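Print | E-mail

List: Mac Carthaigh Cup supporters
Date: November 10, 2020
Subject: Re: Hostach ground and the cup restart

> The way I read the club statement, the cup carries on from the quarter-finals
> as soon as grounds can open again, and Hostach get their home tie after all.
> Paltasport are putting up the money for the stewarding and the stream. I know
> people are cross about July but surely this is good news? We could have 551
> in the ground if they use both sides, and I for one would take that.

I'd like to share your cheerfulness but I've read the same statement three times and it doesn't say that. It says the club "looks forward to" a home tie. We looked forward to one in July as well, and got an e-mail the night before telling us it was off.

Take the 551. Where does it come from? The ground holds 1288 on paper, and that was before they shut the end behind the car park. The far side has one gate and one set of steps. If people have to keep their distance going in and coming out, I can't see how you fill even the near side in the time they're allowing. Has anyone from the club walked it with a tape measure? I asked and was told it was "in hand".

Then there's Paltasport. They are paying for stewards, or so we hear, but the statement only says they are "supporting matchday". Last season they were supporting the youth side, and that came to 7 tracksuits and a banner.
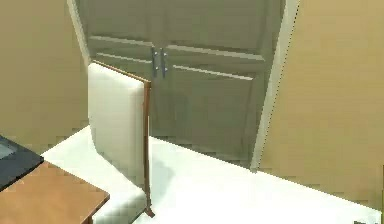 As for the stream, I paid for the Prutumo one in the last round before everything stopped. It froze before half-time and came back with the score changed. If they want season ticket holders to accept that in place of a seat, they should say what happens to our money when it fails. I've still had no reply about the refund, and I've written twice.

The players worry me more. Most of them have jobs to go to in the morning. They've had hardly any proper training and they're being asked to play 90 minutes, possibly with extra time, on a pitch that was heavy in a good autumn. The other clubs left in the cup have the same trouble, and I've not seen one word from any of them about whether they want to play.

So before we all send in our names for tickets, could whoever goes to the next supporters' meeting ask for the stewarding plan in writing, and the date by which they'll decide? I'll hold off buying mine until then.

Print | E-mail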